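The Planner Is Not Sorry

Posted 06/07/2021 by Clodagh Lenihan

I have spent most of my working life writing software that decides where a robot arm should go next, and I would like to complain about error messages.

Last week our planner refused a motion and explained itself with the words "planning failed (3)". I wrote that message. Back in January I knew what 3 meant, and I thought anyone who cared could look it up. The person who cared was Orest Levchenko, he did look it up, and the header file said "3: other".

Most of the money and nearly all of the conference talks in my field go to making robots succeed more often. Fine. I like success, it pays for lunch. But if you sat next to me for a day you'd see very little of it. You'd see people squinting at a stopped arm and trying to work out which of 11 processes had changed its mind.

Take clear plastic. Our perception stack, which we call Gerkum for reasons that left with the intern, fits a surface to whatever the depth camera reports. Give it a cardboard box and it does lovely work. Give it a zipper bag with a glare streak down the middle and it will report a hole in the table, a small mountain, or a confident nothing. Downstream, the planner takes the mountain at face value and politely routes around it.
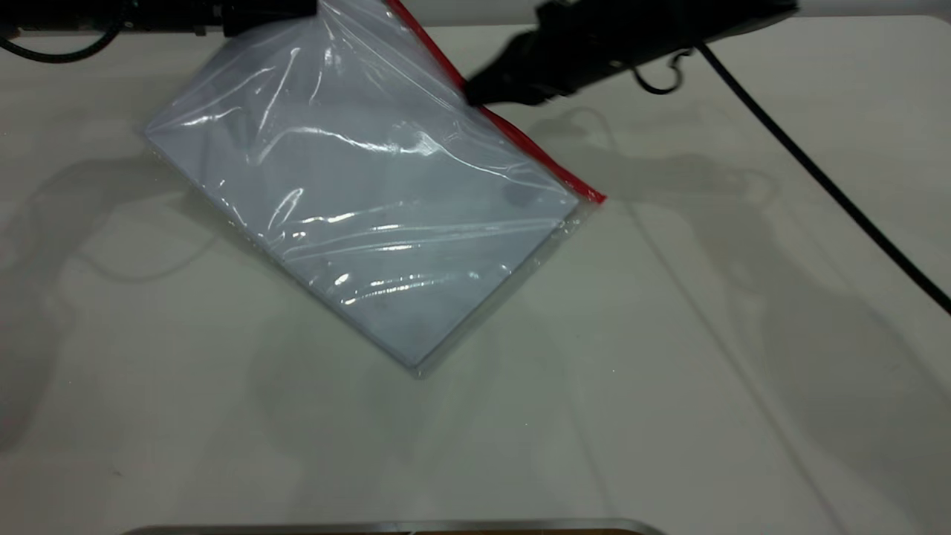
I don't blame the depth model. Shiny film is hard, and Fares Harb has put more evenings into it than I'd care to admit to his family. What bothers me is that the model had a pretty good idea it was guessing. There's a confidence value for every point. It gets computed, carried through two message types, and dropped on the floor at the third because somebody wanted a smaller packet. (Me again. I'm consistent.)

The usual answer is to log everything. We tried that too. A single stuck grasp on the Temach cell produced 209 warnings, nearly all of them the same complaint about a transform being slightly old. The one line that mattered said the grasp pose had been clamped to the workspace limit, and it was marked INFO. Ismail Mahrous found it after lunch. He'd started before breakfast.

So my modest proposal is that a planner should be made to finish its sentences. "I couldn't reach the grasp because the wrist would hit the other arm" is a sentence. So is "I moved this pose 6 millimeters because you told me never to leave the box." The software has all of that in memory at the moment it gives up. Throwing it away and printing a number is a choice, and we keep making it — mostly on Fridays.

Filippos Theodorakopoulos, who reviews my code and enjoys it too much, says this is a tooling problem and should go to the tooling team. We don't have a tooling team. We have a viewer that Fares wrote over a long weekend, and it shows the planned path in green and the failed path in the same green.

He also says good failure reports slow the planner down. They do, a little. I measured it, and I'd pay that price every day of the week to get back one of Ismail's mornings.

I've started with the 3. It's now four separate errors, each with the name of the joint and the thing it was about to hit. One of the four is still called "other". I'm working up to it.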